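About the Arkura Robotics Society

The Arkura Robotics Society is the student robotics society of Irnley College. It is open to students of every department and brings together those who wish to learn how robots are built, programmed and used. Members meet weekly in term time.
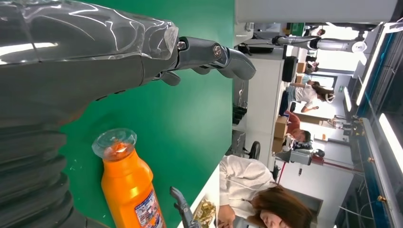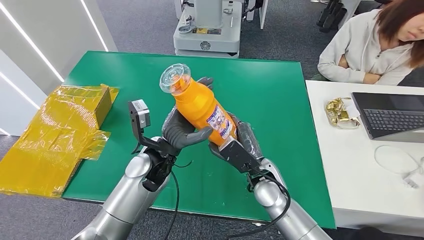 Handling everyday objects with robotic hands

Our work

The present project concerns the handling of household goods. Students study how robotic hands with several fingers approach, hold and turn items such as bottles and packets, and keep a written record of each attempt. The task list for the current year contains 71 entries, graded by difficulty.

New members complete an introductory course of 19 hours before working at the bench. The course covers safety, basic programming and the care of equipment.

Staff and students

The Society is directed by Kanini Ndung'u, Senior Lecturer in Engineering. Tharun Poduval serves as Student President and is responsible for the training programme.

Competition

Each May the Society enters a team for the Grilton Cup, in which student groups carry out set tasks before a panel of judges. Entries are marked out of 100.

Joining the Society

Applications are accepted at the start of each term. No previous experience is required. Enquiries should be made in person at the Engineering Office, Fankhauser Building.

Page last reviewed: 2023-11-11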